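Ticket 284: upload stalls at 7 percent
Status: open, again

Sunday. Drarau support says the problem is on our end. I doubt it. The same file goes up fine from the Udton office, same account, same browser.

Cleared the cache as told. No change. Restarted the router as told. No change, and I don't see why there would be one.

May update was supposed to fix "large uploads." Ours is roughly 20 MB. Is that large now?

Tried the Gollidby mirror. It got past 7, then dropped with error 1000, and the help page for that says to contact support.

Red garment with white trim on the gray table, second picture.

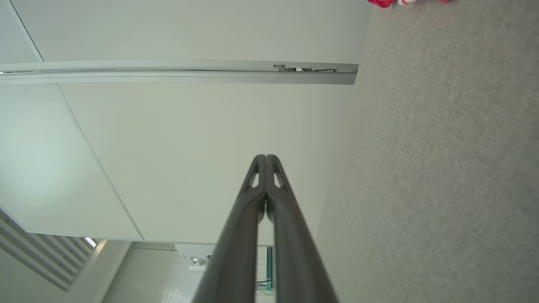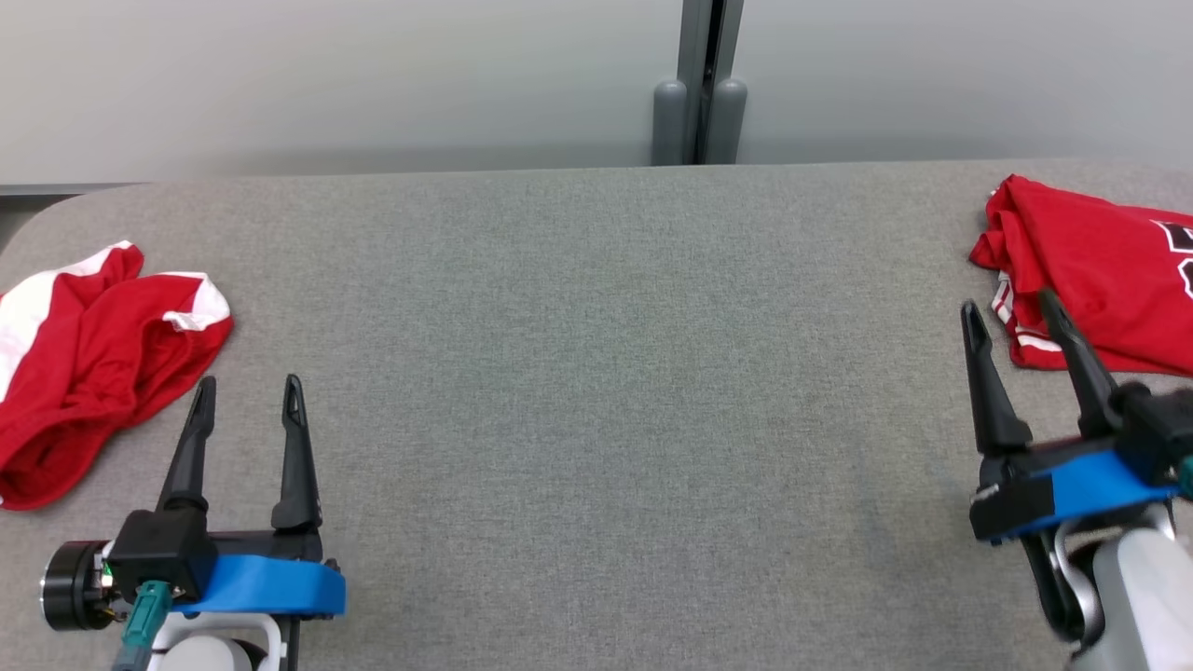

Does the upload resume after it drops?
It starts over from zero every time, whatever the progress bar claims.

Leaving this open until someone at Drarau reads the log I sent.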